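Lunch with Lautaro Paredes, and a few words about "Ladum"

Those of you who have been getting this newsletter for a while know that I don't do many interviews. I get nervous, I talk too much, and then I get home and find that the recording is mostly me. But when the Palacios booked "Ladum" for its July run and somebody in their office wrote to ask if I'd like an hour with Lautaro Paredes, I said yes before I had finished reading the message, and then I went and watched everything of his I hadn't seen, including the submarine picture, which I can't in good conscience send you to.

We met on a Wednesday, at the noodle place two doors down from the theater. He had flown in the night before and his suitcase hadn't, so he was wearing a sweatshirt from the airport gift shop with the name of our state across the front, and he was very pleased with it. He ordered the soup with the egg in it. I ordered the same because I couldn't concentrate on the menu.

For anyone who hasn't been following along, "Ladum" is Britta Hagedorn's second feature, after the one about the piano tuners that I went on and on about in this space a couple of winters ago. Paredes plays Tomas, a ferry pilot in a river town called Feltov, who is asked to make one last crossing with a passenger who won't give his name. It's a thriller, I suppose, in that you spend a good deal of it with your shoulders up around your ears, but there are long stretches where two men just stand in a wheelhouse and talk about soup and weather and a brother who moved away. I loved those parts best. My sister, who came with me to the press screening, loved the part with the flare gun, so there's something in it for the whole family.

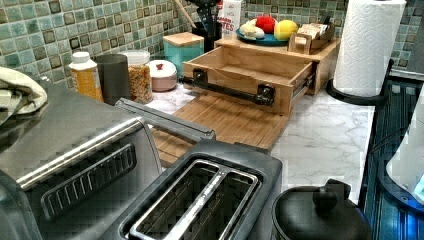

Stainless toaster oven, folded towel on top, and the two-slice toaster next to it.

I asked him first about the river, which I had been wanting to ask about since the opening shot. He put his spoon down and laughed.

"Everybody thinks we were on the river for months," he said. "We were on the river for 13 days. The rest is a wheelhouse on a big rocking platform inside a warehouse, and a man named Otto pushing it with a pole."

He said the 13 days were plenty. On the very first one the fog came down so thick that the camera boat and the ferry lost each other, and for most of a morning the whole cast sat drinking tea out of a single thermos while the real pilot (who has a tiny part in the film, he's the one mending the net) told them about every boat that had ever gone aground on that bend. Hagedorn had the sound recordist running the whole time. Some of what the old man said went straight into the script, including the line about the bell, which I'd taken for the most written line in the movie.

"Britta steals from everyone," Paredes said, very fondly. "You have to be careful what you say at dinner."

I had heard that he wasn't her first idea for Tomas, and since I'm no good at sneaking up on a question I just came out and asked him. He didn't mind a bit. She had written the pilot as a man of seventy, he said, and he's in his forties, and when his agent sent her his name she wrote back a very polite letter saying no thank you. So he wrote to her himself. He told her about his grandfather, who ran a little car ferry back home, and how as a boy he had been allowed to work the gate. He didn't hear a word for a month. Then she called him up at six in the morning, and didn't say hello, and asked him what the gate had sounded like.

"I did the sound for her," he said. "On the phone, in bed. My wife thought I was having an attack."

He did the sound for me, too, right there over the soup, and two people at the next table turned around. I'd spell it out for you if I could. It's in the movie, toward the end, and when you hear it you'll know.
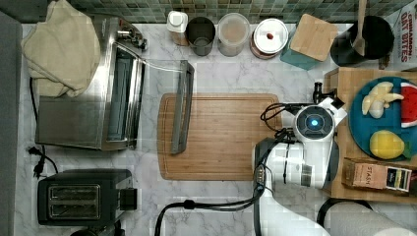

Mosaic tile in green and teal behind a white marble countertop.

We talked for quite a while about the accent, which has gotten a little attention from people who like to be picky about those things. Feltov isn't a real town, so there's no real way that people from there talk, and Hagedorn wanted it to sound like a place you might have passed through once on a train. Paredes worked it out with the other actors in a rented room above a bakery. They'd each bring in a word or two and vote. He still says "evening" the Feltov way when he's tired, and he said it to me twice without noticing, though it was barely one o'clock.

He's an easy person to talk to, I should say. I'd been told that he was shy with strangers and maybe he is, but he asked me nearly as many questions as I asked him. He wanted to know how long I'd been doing this newsletter and who reads it, and I told him we're up to 1,537 subscribers as of this month, and he shook my hand across the table like I'd won something. (Hello to all of you, and a special hello to the new folks who signed up at the Clullumard weekend. I'm sorry about the folding chairs!)

Speaking of Clullumard, that was where "Ladum" had its first showing in this country, in the big tent, and a lot of you wrote to me about it afterward. The sound in the tent wasn't kind to it. I had at least a dozen letters asking what it is that the passenger says on the dock, just before the lights go. I'm happy to report that I asked Paredes, and sorry to report that he wouldn't tell me. He said I should come and hear it in a room with a proper ceiling. I did, and I could hear it fine, and I've decided I'm on his side. Go find out for yourselves.

He did tell me one thing about that scene, which is that it was supposed to be shot at sunset and they missed it. They'd had trouble with the ramp all afternoon, and by the time everyone was in place the light was gone, and the producer was already on the phone about coming back the next day. Hagedorn walked down the dock and looked at it for a bit and asked for every flashlight anybody had. So that's what you're seeing, all those little moving lights on the water. It's the crew, lying on their stomachs. The caterer was holding two. 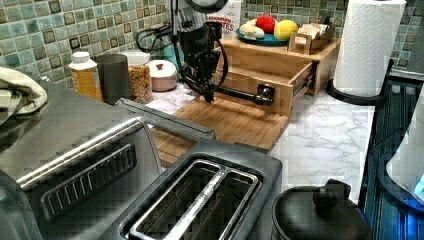

I asked what he was doing next and he made a face. There's a comedy, already finished, in which he plays a dentist with a secret, and he thinks it's funny but he says he's no judge. After that he wants to be home for a while. His daughter has started the trumpet and he feels that he ought to be there for it, "for the neighbors' sake, so they have someone to be angry at." And Hagedorn has been sending him postcards with one sentence on each, which is apparently how she begins. He has four so far. He thinks it's about a lighthouse, or else a divorce.

By then it was past two and a very patient young woman from the theater had come in to collect him for the radio people. He put on his jacket over the airport sweatshirt, and took it off again, and decided the radio people wouldn't mind. Then he tried to pay for my soup and I wouldn't hear of it, and then it came out that the owner had already taken care of both of them. I went back the next day and had the dumplings, and left a large tip.

Now for the practical part. "Ladum" opens at the Palacios this month and plays every evening but Monday, with an afternoon show on Sundays. They're putting it in the big room downstairs, which seats about 400, so I don't think you need to panic about tickets, but the opening night is filling up because Paredes is staying over to say a few words beforehand. If you'd like to sit with the newsletter gang, we'll be on the left side toward the back, same as always, and I'll have the tin of ginger cookies. The subtitles are only for a few short stretches, for those of you who asked. The flare gun is loud, for those of you who are bringing my sister.

The piano tuner movie is also coming back for a single Sunday matinee later in the run, and I'll put the time in the next issue once they've told me.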